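# Paid in Silver, Paid in Salt

In the spring of AD 193 the Praetorian Guard put the Roman Empire up for sale. The emperor Pertinax had been killed by his own soldiers after less than three months in power, and two men stood shouting bids at the walls of the guards' camp. Didius Julianus won. He held the throne for nine weeks before he too was killed.

The story is usually told as one of greed, and greed came into it. Boris Babić, who has spent most of his working life on the coins of the period, prefers to start with what was in the soldiers' purses.

"A legionary looked at his pay and knew what it bought," he says. "If you want to follow the third century, follow the denarius."

Under Augustus the denarius was almost pure silver. Nero took a little out. Later emperors took out more, and by the early third century the coin was close to half base metal. In 215 Caracalla brought in a new piece, now called the antoninianus, which seems to have been valued at two denarii but held the silver of only one and a half. By the 260s it was bronze with a thin silver wash.

Prices followed, though slowly at first. Egypt gives us the best evidence, because its dry ground kept the papyri on which people wrote down what they paid for wheat, donkeys and land. For long stretches the figures hardly move. Then, in the 270s, they leap.

The army felt the change early and found ways round it. More and more of a soldier's reward came in kind – grain, oil, wine, clothing – collected from the provinces as a levy. New emperors handed out gifts in gold, which kept its worth. A man on the Danube could live quite well on all this while his regular pay turned into small change.

Civilians had fewer ways out. Uriel Pacheco, who works on rural Gaul, points to the hoards. Farmers and shopkeepers buried the older, better coins and spent the bad ones. The Rarklow hoard, turned up by a plough and now shared between two museums, held 3000 coins in a single pot. Only 4 of them were struck after 260.

"Whoever buried it was choosing," Pacheco says. "You don't get that mixture by emptying a till."

He is wary of the word collapse. Markets went on being held. Potters went on making pots, and tenants paid rent in whatever the landlord would take. 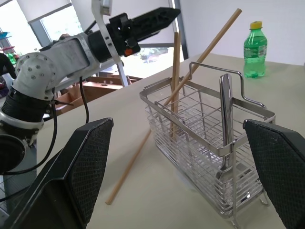
Diocletian tried to put matters right. He struck a good silver coin at 96 to the Roman pound, and in 301 he issued a long edict fixing the highest prices for everything from beans to a barber's services. The penalty for breaking it was death. Lactantius, a Christian writer who loathed him, claims that goods vanished from sale and blood was shed over trifles. The edict seems to have been dropped before long.

Lasting change came with Constantine and his gold solidus, struck at 72 to the pound. It stayed sound for some seven centuries. The poor seldom handled one. Their bronze went on losing value, and taxes had increasingly to be reckoned in gold.

Babić keeps a worn antoninianus of Gallienus in his desk drawer. It has lost all its silver wash, and the emperor's nose has gone with it. He bought it as a student, for less than the price of his lunch.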